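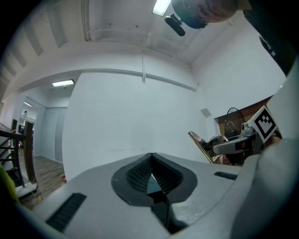 白墙、竖管,顶上的灯亮着。

阅读时间:4分钟

周一,上午。接着弄 Warkametti 镇议会的“倒戈”编码。

起因还是《Rusu 晚报》那条:Vurden 联盟有九名议员准备转投 Homness 党,“最迟月底宣布”。消息来源写的是“接近党部的人士”。我把这篇报道从头到尾读了三遍,九个人里只点了一个人的名,就是 Vicente Godoy,而 Godoy 的原话是“我在听取选民的意见”。这句话编成“有意退党”,我不同意。上周编码表里已经填了 1,我先改回缺失值,旁边留了批注,谁要再改请写理由。

再说九这个数。镇议会一共 11 席,Vurden 联盟哪来九个人可以走?翻了选举公报,联盟名下的席位没这么多,除非把挂靠的独立议员也算进去。晚报没说算没算。Homness 那边的发言人当然乐意让它含糊着。我倾向于把“九”只记在“媒体声称人数”一栏,“可核实人数”一栏填零。现在确实是零,没有一个人交过退党信,书记处的公示我也查过。

语料这边:从本地报纸和两个广播台网站抓下来的稿子去重后 900 篇,其中 70 篇出现“即将加入”“准备转投”一类的说法。原来的想法是拿这些当倒戈的先行指标,提前看出哪个席位要动。我越看越不信。随手抽出来读的几篇,基本是同一条通稿换标题,连错别字都一样(“离任”写成“离认”)。如果按篇数加权,等于给党部的宣传科加权。去重脚本只认全文相同,改过首段的就漏掉了。下午得按段落重跑。

还有一件事,编码手册第二节把“脱离党团”“退党”“投票时不跟党团走”放在同一个大类里,理由是样本太小。样本小是真的,可这三样不是一回事。Godoy 去年在污水费那项表决上投过反对票,之后照样坐在联盟的席位上,照样领党团的办公补贴。按现在的手册他已经“倒戈”过一次了,要是真走了,就是第二次。画出来的图会很难看,也没法跟别的镇比。

建议拆开:
- 表决不一致:单列,只看会议记录
- 离开党团:以书记处登记为准
- 加入另一党:要有本人签字或本人在公开场合的话,转述不算

有人会说这样一来数据里几乎什么都剩不下。那就剩不下。去年那篇“倒戈潮”的小报告,我回头对了一遍,正文里举的几例,后来有的根本没走,有的走了又回来,报告也没更正过。我们自己引用过它两次,丢人。

中午打电话给联盟的办事处。接电话的人说“没有的事”,又说“请关注我们的声明”。声明没找到。再打 Homness 党部,说“大门是敞开的”。两边的话都录进访谈表了,可信度都给低。否认和暗示各有各的用处,放在一起也凑不成证据。

关于动机:组里聊天时有人讲 Godoy 是冲着港口街那个选区的提名去的,这个说法很顺,顺得我有点不放心。提名要十二月以后才定,Homness 在那个区已经有人在跑了,挨家发传单的照片都登出来了。他们会为了一个在听取选民意见的人把自家人撤下来?可能会,但我没看到任何迹象。动机栏先空着,别拿猜的填。

另外,晚报网页上那条消息的标题下午又变了,从“将转投”改成“或转投”,网址没动,更新时间也没动。我存了两个版本。以后抓取要按天留底,只留最新一版的话,这种改动全看不见,我们表里写的就会是一个原文已经不认账的说法。旧稿恐怕补不回来了,在说明文件里写清楚。

段落去重跑了一半卡住,是引号的全角半角没统一。改了正则,重新开跑。70 那个数先别往外报,去完重再说。

待办:
改手册第二节,发给大家看,有意见直接写在批注里。
去书记处抄污水费表决的逐人记录,网上那份只有总票数。
问晚报编辑部“九名”到底包不包括独立议员。估计不会回。
Godoy 那一行,在他自己开口之前别动。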